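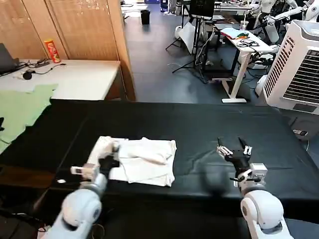

Sorbridge Clothing Reuse: Progress Report to the Plorunus Fund, Second Period

Posted in: Reports and Updates
September, by Bahman Dehghan
3 min read

Dear colleagues at Plorunus,

I present the report for the second period of the grant. The first period was mostly preparation, and this one was mostly work, so there is more to tell and some of it is less good than I hoped.

Collection

We received 1,458 kilos of clothing from the collection points in Sorbridge. The point at the swimming pool gave the most, and the one beside the bus station gave very little. People seem to take it for an ordinary rubbish bin, and twice we had to empty it completely and wash it. I have asked the town for permission to move it to the library entrance. They have answered kindly but without a decision.

Of the total, 878 kilos were good enough to be worn again. In the application we wrote that we expected a higher share. The main difficulty is damp. Bags which stay in the container over a rainy weekend begin to smell, and one wet bag can spoil the others. From August we empty all points more often, and the bags are coming in better condition.

Distribution

Most of the good clothing went to the shop at Pinesura Street and to the two schools. The schools asked mainly for plain things: white T-shirts, dark trousers, sports shorts. These are exactly the items we have least of, while we have far too many formal dresses and men's jackets.

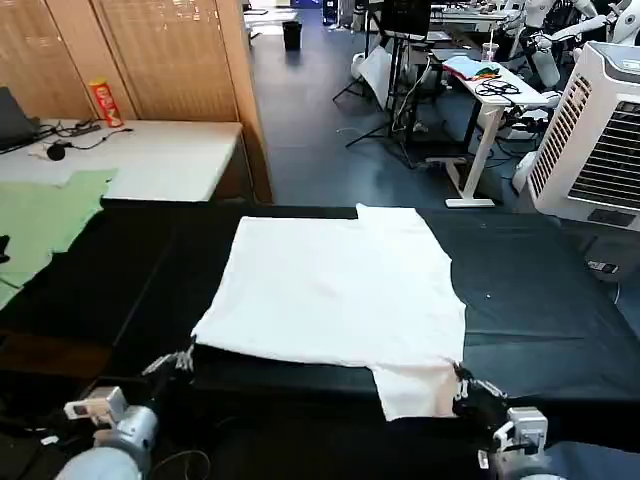

We have therefore made a separate request to parents at the end of the school year, when children grow out of their things, and it brought up to 500 pieces in one month. I would like to repeat this in December with winter coats. The letter to parents is already translated into three languages and was checked by the schools.

Repair evenings

There were 14 repair evenings. Wai-kit Hsu teaches them, and he has changed the programme from sewing in general to one task for each evening, for example a zip or a torn pocket. The participants prefer this. The two older sewing machines need service, and the company Giraldo has sent us a price which is inside the budget line for equipment.

Money

Transport was more expensive than planned, due to the extra collections. We spent less on printing. I ask your permission to move the remaining printing money to transport; the table is in the annex.

Next period

We will open the drying room, buy covers for the outdoor containers and begin the coat collection. Please tell me before the end of October if you wish to visit, so that I can arrange a day when the sorting is open.

With kind regards,
Bahman Dehghan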